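Print this page
E-mail this page

Gripper log, student handheld project, September

Start 9:40. Everyone in except the person with the key to the parts drawer, so the first hour went to admiring the parts drawer from outside.

Carrying on from the last entry. The club has until the end of the month to hand in a set of clean pick-and-place recordings for the Trirnwood challenge, and the rules want 500 of them. We have 300. Of those, a fair number are us learning which way up the tool goes. Zaid Aoun has been sorting them and his labels have drifted from "good" and "bad" to "good", "bad" and "why". I have asked him to keep the third pile, as it will be the most useful part of the report.

Changes since last time:

Pads. Swapped back to the black textured ones. The smooth pair gave a prettier grip on the bench and then let go of anything with a shiny lid. Zaid wants it written down that he said so.

Linkage. Backed the trigger spring off by a turn. Before that, closing on a box took a proper squeeze and by the twentieth go your hand shook, and the recordings shook with it. Druten (our name for the older tool, after the student house where its first version was glued together) never had this trouble, mostly because Druten never closed all the way.

Task. Boxes only until further notice. Cups are suspended. The judges' list says "household items of mixed shape" and we will get to mixed shape when we have mastered box.

We settled on the desk by the brick wall as the main station. It has a white top, which Zaid's tracking script hates, and a lamp with a glass globe, which I was told would be moved and which has now become a landmark. The script uses whatever it can find in the background to work out where the tool is, and brick is a gift to it: lots of corners, all different, never walks off. On the plain side of the room it loses its place in seconds and reports that the gripper is in the ceiling. 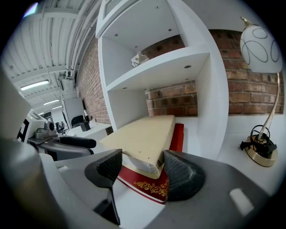

Approach angle is still the argument of the day. I come in low and flat, Zaid comes in from above like a man getting a biscuit out of a jar. Both work when a person does it. The trained arm will have to copy one or the other, and if we feed it half of each it will likely average them and drive straight into the lid. So: low and flat for all box picks from now on. Zaid agreed on the condition that he gets to choose for cups.

Things that went wrong, in the order they annoyed me:

Recording 809 is missing. There is an 808 and an 810. (Numbers started at 600 this term, for reasons lost with last year's captain.) The script swears it saved. Left a gap and did not renumber, after the last time we renumbered.

The clock on the logging laptop had reset itself and stamped the whole first batch as 1945. Not quarter to eight in the evening — the year. Fixed by hand. Zaid suggested submitting them as archive material.

Pads picked up dust halfway through and the grip went soft. Wipe between batches, dry cloth. Whoever used the alcohol wipes, please stop, the texture comes off on them.

One dropped box during a hand-over to the left. Operator error (mine). Kept the recording, since a drop with a clean re-grasp is allowed once per ten.

After lunch we ran the Jaltholm baseline on yesterday's files just to see. It trained without complaint, which made us suspicious, and the replay on the arm showed it reaching neatly for a spot a hand's width to the right of the box and closing on air with great confidence. Zaid thinks the offset between the lens and the fingertips was measured on the old pads. I think so too but I was the one who measured them, so for now the notebook says "cause under review".

Srour, the team from the floor above, came down to borrow our calibration board and stayed to give advice. They are ahead of us. They also have two tools and a rota. We gave them the board and the advice back.

To do before the next session:

Re-measure lens to fingertip with the textured pads, twice, by two people, one of them not me.
Print spare pads. The left one wears faster.
Tape marks on the desk for box start positions, so that "a bit further over" stops being a unit.
Find 809 or hold a short service.
Get a second key cut for the drawer.

Stopped at 5:15. Charger is on the tool, please leave it there.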